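Setting Up a Timed Fog Projection in a Small Gallery Room

Pultstead Workshop Notes, October 2022

These notes cover a single-room installation in which an image is projected onto a thin layer of fog instead of a screen. They assume one projector, one water-based fog machine, one low fan and a room with a single entrance. Larger rooms and outdoor work need different equipment and are not covered.

The procedure was written for the Kastine room, a former storage space with a concrete floor and no windows. Where a step depends on that room, the text says so.

Before you start

Get written permission from the building before any fog is released. Ask which detectors cover the room and the corridor outside it. Optical smoke detectors will respond to theatrical fog. Only the building's responsible person may isolate a detector zone, and the room must be supervised for as long as the zone is isolated. Never cover a detector with tape, a bag or a cap.

Read the safety sheet for the fog fluid and keep a printed copy at the entrance desk. Use only the fluid specified by the maker of the machine. Mixing fluids changes how long the fog hangs and can block the heater.

Check the electrical supply. A fog machine draws most of its current while the heater warms up, and a projector on the same circuit may restart. Put them on separate circuits where possible. If there is only one circuit, let the heater reach temperature before switching on the projector.

Step 1. Measure the room

Draw a plan showing the walls, the door, the outlets and any air vents. Mark which vents supply air and which remove it. A strip of tissue held near each grille will show the direction.

Close or redirect any supply vent that blows across the projection area, if the building allows it. Side drafts are the most common reason a fog layer breaks up. In the Kastine room the supply vent is above the door, and the projection area was moved to the opposite end.

Step 2. Place the fog outlet

The machine should not blow straight into the image. Fog leaving the nozzle is hot and moves too fast to hold a picture. Run it into a closed box first, then let it out through a long slot.

Build the box long and narrow. Cut the slot along the top edge and fill it with drinking straws packed upright, side by side. The straws straighten the flow so that the fog rises as a sheet. Glue the straws to each other and not to the box, so the block can be lifted out for cleaning.

Fit the fan at the end of the box farthest from the nozzle, and set it to its lowest speed. Raise the speed only until the sheet reaches the height of the image. A higher sheet is a thinner sheet, and the picture loses contrast.

Leave a drain hole in the lowest corner. Fluid collects inside the box during a full day of running and will otherwise leak through the joints.

Step 3. Place the projector

Fog scatters light mostly forward. The image is brightest when the projector is behind the fog and the visitor is in front, looking back toward the lens. It also means that the visitor may look directly into the beam. Mount the projector above head height, tilt it down and correct the picture with keystone adjustment. Check the result from a seated position and from the height of a child.

Keep the lens well clear of the fog. Residue on the glass shows as a soft halo around bright shapes. Clean it with lens tissue when the projector is off and cool.

Step 4. Prepare the image

Use light shapes on a black background. Anything that is not black will light up the room and reveal the edges of the projected rectangle. Fine lines and small text do not survive. Slow movement reads better than fast movement, as the fog adds its own.

The Filali piece, the first shown in this room, used 51 still drawings with long dissolves between them. Each drawing was held for 30 seconds. Shorter holds were tested and visitors left before they had recognized the subject.

Export the loop as one file. Include a black section at the end to allow the room to clear. Set the player to repeat and turn off its menus, its screen saver and any automatic updates.

Step 5. Set the timing

Constant fog fills the room and the image disappears into it. Run the machine in short bursts and let the extraction vent remove the excess.

Start with the timer at its shortest burst and longest pause. Watch several full cycles from the door. If the sheet has gaps at the end of a pause, shorten the pause slightly. If the far wall becomes hard to see, lengthen it. Change one setting at a time and write each value down before going on to the next.

Repeat the check with people in the room. Bodies warm the air and push it around, and settings made in an empty room usually need a slightly longer burst.

Step 6. Prepare the floor and entrance

Fog fluid leaves a thin film. On sealed concrete the film is slippery. Lay matting between the door and the viewing position, and wipe the area next to the box at least twice a day.

Post a notice outside the door stating that the room contains theatrical fog and is dark. Visitors with breathing conditions need this information before they go in. Keep the exit sign lit. Its glow will affect the image, and the loop should be graded with the sign on.

Daily record

Keep a sheet with the date, the fluid level at opening and closing, the timer settings and any faults. The Wasenov run logged 1,742 visitors and 664 completed loops before the straw block needed replacement. A drop in sheet height with no change in fan speed was the first sign of clogging, and it appeared in the log several days before it was visible from the door.

At closing, switch off the fog machine first and leave the fan running until the box is clear. Switch off the projector next, then the fan. Empty the drain tray and ask for the detector zone to be restored. Write the time of restoration on the sheet.
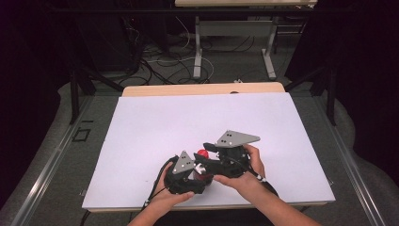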